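From: Manouchehr Moradi
To: Prultton Kitchen Table list
Subject: Re: [kitchen-table] Dish racks again (was: small sinks)

Hi all,

I was going to stay out of the dish rack thread, I really was, but I've been through enough of these things now that I have opinions, so here we go. Quoting the bit from Trilley that got me started:

> I give up on dish racks. We don't have a dishwasher and won't be
> getting one (landlord) and in the last few years I've had a plastic
> one that went slimy, a bamboo folding one that grew black spots, and
> a two-story thing that took up the whole counter and tipped over
> when I put a pot on the top. Now I'm using a towel, and the towel is
> always wet. My counter is tiny. Does anybody have a rack they like
> that isn't huge? And where do you put it when people come over?
>
> Also, the wire ones, don't they rust?
>
> Trilley

Trilley, I had the exact same bamboo one, or its cousin! Ours lasted one summer. I scrubbed the spots with vinegar, put it out in the sun, felt very proud of myself, and they were back in two weeks. And I don't even want to talk about the tray that came with our plastic one. You'd lift it up and there was this whole pond under there.

What we have now is a plain wire one, silver, just a long rectangle with a rim around the top and rods along the bottom and the sides. It was the cheapest thing on the shelf at Cattaneo (the hardware place on the corner, not the fancy one by the bank) and I only bought it to get us through until I found something nicer. I quit looking. It's narrow enough that I can park it the long way, pointing back at the wall, and still have room beside it to chop an onion.

Mostly I keep it on the table instead of by the sink. I know that sounds backwards, you have to carry the dishes over, but our kitchen is so small that "over" is one step and a turn. I put a folded dish towel under it when it's loaded and take the towel away after. The table has a wood-look top and so far the finish hasn't complained, but I wouldn't leave a puddle on it overnight. 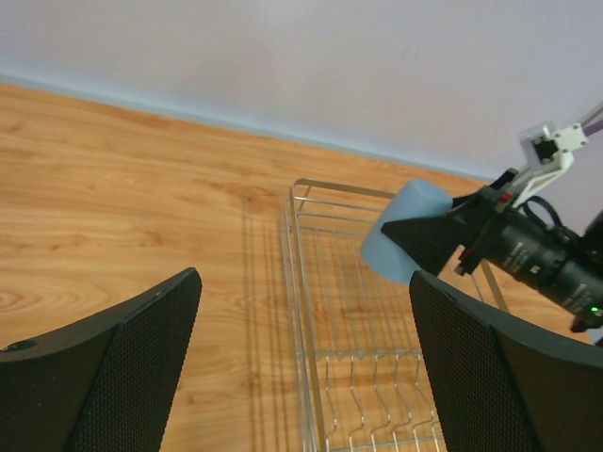 Our rack on the table, pointed at the wall. The wavy wires at the near end are for the plates.

About those wavy wires. I thought they were silly in the store because they're all zigzag and I figured nothing would stand up straight in them. I was wrong, our plates sit in them just fine, and they lean a little, so the water runs off the back instead of collecting along the bottom edge. My deep soup bowls are another story. They want to lie down on top of each other and then you get one dry bowl and one that's still dripping at breakfast. I've started putting the bowls upside down in the flat part, with a gap between them, and saving the prongs for actual plates. Glasses go wherever there's room left, which at our house means I end up drying two of them by hand every night while complaining.

Now for the rust question. Yes, the wire ones can rust, and the first one I ever owned did, badly, right where the little rods meet the rim. It left orange dots on the bottom of a white mug and I never got them off. I'm pretty sure that one was the coated kind, where the white stuff cracks and water gets in under it and you don't see it until it's too late. With the bare shiny ones you can at least see what's going on. I rinse ours on Thursday when I do the stove, give it a shake, and wipe around the joints with whatever rag is handiest. Every month or so it gets a soak in the tub with hot water and some vinegar, because our water is hard and it leaves a chalky film on everything. Takes maybe ten minutes and most of that is me wandering off.

Do NOT use steel wool on it, by the way. My mother-in-law did that to her old one to be helpful and it was rusty by March.

As for where it goes when people come over - ours goes on its side between the fridge and the wall. There's a skinny gap in there that was only collecting grocery bags anyway. My wife would like it noted that it was her idea. If you don't have a gap like that, a hook on the inside of a closet door would hold a wire rack easily, they hardly weigh anything.

One thing I would like is a spot for forks and spoons. Ours came without a cup for them, or if it had one I lost it before we got home. I've been using an old jam jar, but the water sits in the bottom and it's disgusting. Wundel, didn't you post a while back about a little hanging basket with holes in it? I looked through the archive and gave up after 479 messages about sourdough (you know who you are). If you remember where you got it, please send it to the list, I think a few of us could use one.

And Trilley, if you do try a wire one, take a tape measure with you. Measure the counter AND your biggest plate. I only measured the counter, and our one big platter still dries leaning against the toaster.

Manouchehr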